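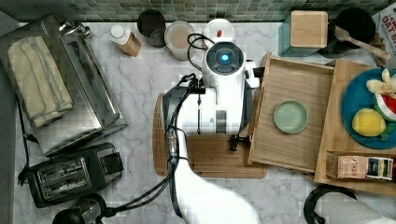 件名: Re: [wood-kitchen 823] 竹のまな板の油と黒ずみについて
差出人: シドラ・ファルーキ
日付: 2021-07-04

シドラです。返事が遅くなりました。オーナさんのメールに順番に答えます。先に引用しておきます。

> オーナ・ヴァイニオです。
> Privholmの家に移ってから台所の木のものを竹に替えていったのですが、
> まな板の溝のところが黒ずんできました。洗ったあとは布巾でふいて
> 立てかけています。
> 質問は次のとおりです。
> 1. 黒ずみは削れば取れますか。漂白剤は使ってもいいですか。
> 2. 油は何がいいですか。家にあるのはオリーブ油とくるみ油、それから
> 前にデメトリオさんが勧めていたCisdenの缶です。
> 3. 竹の箱や引き出しにも同じ油を塗っていいですか。
> 4. 大理石の台の上に油を塗った板を置いても大丈夫でしょうか。
> 急ぎではありません。8月に母が来るまでに何とかできれば十分です。

1. 黒ずみについて

溝の黒ずみはほとんどの場合カビです。表面だけなら削れば消えますが、竹の集成材は細い材を接着してあるので、接着の線に沿って奥まで入っていることがあります。その場合は削っても薄い線が残ります。残っても私は使い続けていますが、気になるなら裏返してパン専用にするか、買い替えです。

漂白剤は酸素系を使っています。ぬるま湯に溶いて布に含ませ、溝に貼りつけてしばらく置き、よくすすぎます。塩素系は竹の色が抜けてまだらになるのでやめました。酸素系でも多少は白っぽくなります。製品の表示に木や竹には使えないと書いてあるものもあるので、そこは確認してください。どちらの漂白剤も、酢や別の洗剤と一緒に使わないこと。

削るときは、平らなところは当て木をつけた紙やすり、溝は丸い棒に紙やすりを巻いたものでやります。箸に巻くと細すぎて、溝の底にさらに筋がつきます。私は古い木べらの柄を使いました。削った粉は乾いた布で取り、そのあと固く絞った布で一度ふいて、毛羽が立ったらもう一度軽く削ります。濡らさずに仕上げると、油を塗ったあとの最初の水洗いでざらざらになります。

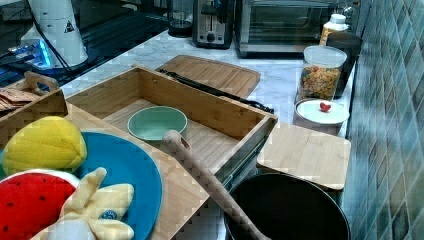
乾かし方のことも書いておきます。立てかけているとのことですが、溝のある面を壁に向けていませんか。うちはそれで一度だめにしました。両面に風が当たるように、壁から離して立てるのがいちばん効きました。下の辺がずっと同じ向きだとそこだけ湿るので、洗うたびに上下を入れ替えています。日なたに出すのは勧めません。反ります。

2. 油について

オリーブ油は固まらない油なので、いつまでもべたつき、そのうち古い油の匂いがしてきます。使わないほうがいいです。

くるみ油は乾きます。ただし遅いです。うちの物置は今22度で、薄く塗って7日置いてようやく指につかなくなりました。食用の売り場にあるものは、製法によって乾き方がかなり違うようです。木の実のアレルギーの人が家に来るなら避けてください。

Cisdenの缶は私も使ったことがあります。以前デメトリオ・アロヨさんがこのリストに書いていたとおり、蜜蝋が入っていて塗ったその日は見た目がいいのですが、溝に溜まると白く固まります。溝だけは綿棒で余分を取ってください。まな板一枚で60グラムの缶を使い切ったという投稿がありましたが、それは塗りすぎです。布に少し取って、伸びなくなったら足すくらいで間に合います。

私が今使っているのは食品に使えるミネラルオイルです。乾かないので洗うたびに少しずつ抜けますが、匂わず、塗り直しが簡単です。塗って一晩置き、朝に乾いた布でふき取ります。

亜麻仁油やくるみ油のような乾く油をふいた布は、丸めて置かないでください。熱を持って火が出ることがあります。水に浸してから捨てるか、屋外で広げて完全に乾かします。前にも話題になりましたが、新しく入った方もいるので繰り返しておきます。

3. 箱と引き出しについて

外側と、直接食べ物が触れるところは同じ油で構いません。引き出しの内側は私は塗りません。閉めた状態で風が通らず、匂いがこもるからです。どうしても乾燥で割れそうなときは、蝋だけのものを薄く塗って、布でよく磨いてから戻します。

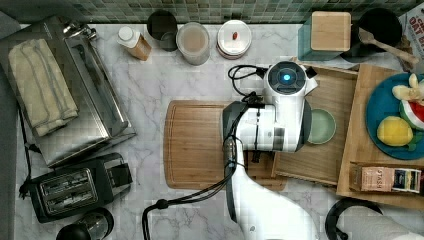 溝つきのまな板。右のトレイには薄緑の小鉢、その先のトレイには青緑の皿。

トレイは、底が平らな一枚板のものと、すのこ状に隙間があるものとで扱いが変わります。一枚板は水が溜まるので油を多めに入れておく意味があります。すのこのほうは水が抜ける代わりに、桟の接合部に汚れが残ります。歯ブラシで木目に沿ってこすり、逆さにして乾かしてください。油は桟の上面だけで十分でした。隙間まで塗ると、そこに粉やパンくずがついて取れなくなります。

金具のついたものは、塗る前に外せるところを外します。レールに油がつくと埃を呼んで動きが重くなります。ニカノル・ガジャルドさんが、外したねじを元の穴に戻すように紙に並べて貼っておくと書いていましたが、これは真似してよかったです。竹は木ねじを何度も抜き差しすると穴がゆるくなります。きつく締め直すより、爪楊枝に木工用の接着剤をつけて穴に詰め、乾いてから切って締めるほうが持ちます。

4. 大理石の台について

油は染みます。うちの台にも、まな板の角の形に濃くなったところがあります。塗りたての板は台に直接置かず、完全にふき取ってからにしてください。それでも心配なら、板の裏に小さいゴムの足をつけると空気も通ります。足の跡が残る種類もあるので、端のほうで試してからがいいです。
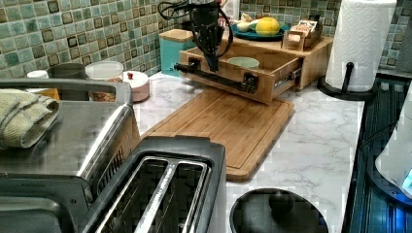

染みてしまった場合は、重曹を水で練って厚めに塗り、ラップをかけて一晩置き、翌日はがして乾かします。一回では薄くなるだけで、うちは三回目でようやく目立たなくなりました。白い大理石はレモンや酢で艶が抜けるので、酸の入った洗剤で油を取ろうとしないでください。艶が抜けたところは油の染みより直しにくく、磨き直しを頼むことになります。封孔剤を塗ってある石なら染みにくいのですが、オーナさんの台がどうなのかはわかりません。水を一滴垂らして、しばらくして下の色が濃くなるようなら、もう効いていないと思ったほうがいいです。

それから別件です。アラセリ・バロソさんが先月聞いていたDrallauの砥石ですが、Vanhoveの店にはもう置いていませんでした。取り寄せもしていないそうです。別のところで見かけた方がいたら、件名を変えて投稿してください。このスレッドに混ぜると後で探せなくなります。

オーナさんは、削る前に黒ずみの場所だけ教えてもらえますか。溝の四隅に集中しているのか、長い辺にも続いているのかで、削る深さを変えたほうがいいと思います。

シドラ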